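Wanden Community Choir is looking for new singers

Have you been humming in the car for years and wondering if you could still hold a part? We'd love to meet you. The Wanden Community Choir is opening its doors again for the spring and summer season, and we have room in every section, though I will admit our tenors would be especially glad of some company.

We sing a bit of everything: old hymns, folk songs from the Andes and the Appalachians, show tunes when we've earned them, and this year a long and very lovely piece called Tasarach, which is sung partly in Spanish and partly on open vowels (so if your Spanish is rusty, you have plenty of places to hide). There is no audition. You will sing a scale or two with me at the piano so I can hear where your voice sits most comfortably, and then you'll take a chair and join in.

You don't need to read music. Many of us learned by sitting next to someone who could, and we make practice recordings of each part that you can play at home while you do the dishes. What we do ask is that you come to most rehearsals, bring a pencil, and tell your section leader if you have to miss.
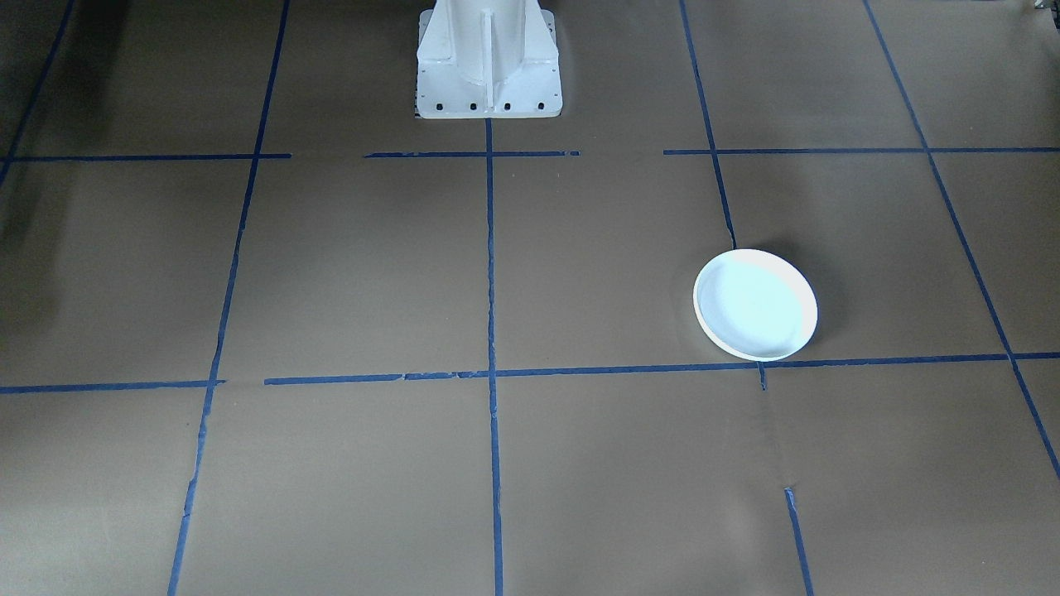
Page last changed: 1 Jan 2018

Rehearsals are in the evening at Cárdenas Hall and last 2 hours, with a tea break in the middle that tends to run over. Please use the side door, as the front one sticks in cold weather. Parking is free behind the building.

The season ends with a concert in July at the Purnenik Theater, which seats 400, and yes, we do mean to fill it! Dues are whatever you can manage, and if that's nothing this year, come anyway. Music folders are lent to you and should come back after the concert with all their pages, please.

Singers must be 16 or older. Younger teens are welcome if a parent or grandparent sings too.

To join, leave a note for Flor Ticona, choir director, at the Cárdenas Hall front desk with your name, a phone number and the part you think you sing. If you have no idea, write "no idea" and we'll find out together.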